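**Unpacking after the move: bed as staging area, yes or no?**

*Forum: Home & Organizing > Moving In*

---

**mintduvet_784**

So we got the keys to the Mumbridge place in September and I am STILL living out of boxes. The kitchen is done, the bathroom is done, the bedroom is a disaster. My problem is clothes. Every time I open a box I end up dumping the whole thing on the bed, and then it's bedtime and everything goes back in the box (or on the chair, let's be real).

My sister swears by the bed method. You put it all on the bed so you HAVE to finish before you can sleep. Does this work for anyone? I've tried it four nights running and all I've learned is that I can sleep next to a pile of sweaters.

---

**crateandkettle**

Bed method works great if you start at ten in the morning. If you start after dinner you're doomed. I did our whole bedroom that way when we moved to Hirkberg, but I only let myself open one box at a time, and the next one stayed taped until the first was flat and out in the hall.

---

**lowshelf**

Going to disagree with your sister. The bed is the worst place in the room for this! It's soft, so stacks fall over, and you've got box dust all over your clean covers. Cardboard that's been in a truck is filthy. I use a folding table and I'd never go back. Mine's a Jinero, I paid 121 for it and it has earned every cent.

---

**mintduvet_784**

I don't have room for a folding table, is the thing. Bed, rug, one little walkway, closet. If I put a table in there I'd have to climb over it to get to the window.

---

**pocketlint2**

@lowshelf you can just throw an old sheet over the bed?? Dust solved. I've moved so many times for work and I've never owned a folding table.

What I do is a little different though. Clothes go on the bed, and all the small stuff goes in a tray on the floor at the foot of it. Socks, hair ties, collar stays, that one glove. Small stuff is what kills you, because you stop to find a home for each thing and then it's midnight. Tray first, decide later.

---

**lowshelf**

An old sheet slides around. But fine, I'll give you the tray. The tray is smart.

---

**crateandkettle**

Seconding the tray. A shoebox works too but you can't see into it as easily, and I always end up putting the lid on and forgetting about it until the next move. I found one from two apartments ago that still had my spare keys in it.

---

**mintduvet_784**

OK the tray idea I like. I have a big flat woven one that came from my grandmother and it's been sitting in the hall doing nothing. What about the plastic bags, though? Half my clothes got packed in clear bags inside the boxes. Do you all keep those?

---

**pocketlint2**

Keep the nice ones, toss the torn ones. Shake each one out before you decide, I once threw away a belt. And don't leave them lying under the clothes or you'll be folding plastic into your T-shirts.

---

**savolainen_sofa**

(Yes, the user name is because of the Savolainen couch, no, I don't want to talk about how it got up the stairs.)

Can I say something unpopular? I don't fold anything on unpacking day. Anything that hangs goes straight from box to hanger. If you fold it onto the bed and then hang it later you've handled it twice for nothing. The only things on my bed are things that live in drawers.

---

**lowshelf**

That assumes you have enough hangers. When has anyone ever had enough hangers on moving day.

---

**savolainen_sofa**

Touché. I did buy a bulk pack beforehand. Go buy hangers, mint!

---

**mintduvet_784**

Update, October 28, 2024. Hangers bought, grandma's tray is on duty by the foot of the bed, and I kept the runner on so the duvet doesn't take all the abuse. Black stuff first because that's most of what I own.

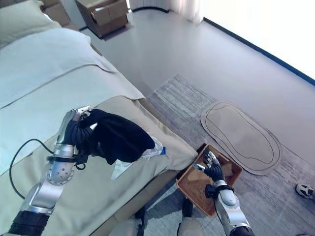 ### Replies after the update

**pocketlint2**

Tray!!! So happy. And that's a really pretty weave, the orangey brown looks great with the pale green pillow. Move that clear bag out from under the black thing before you lose it in there though.

---

**crateandkettle**

I love the oval mat on top of the rug. Is it slippery? I had a small mat on a big rug once and it crept toward the door a little more every day until I gave up and put gripper tape under it.

---

**mintduvet_784**

It creeps! I kick it back every morning. Gripper tape going on the list.

---

**lowshelf**

Still team table. But I see an open box on the floor and another one up behind the pillow, and I'm begging you to do the pillow one next. You do not want cardboard by your face all night.

---

**mintduvet_784**

Ha, ok, fair. Pillow box is next. I'll report back when I can see the closet floor.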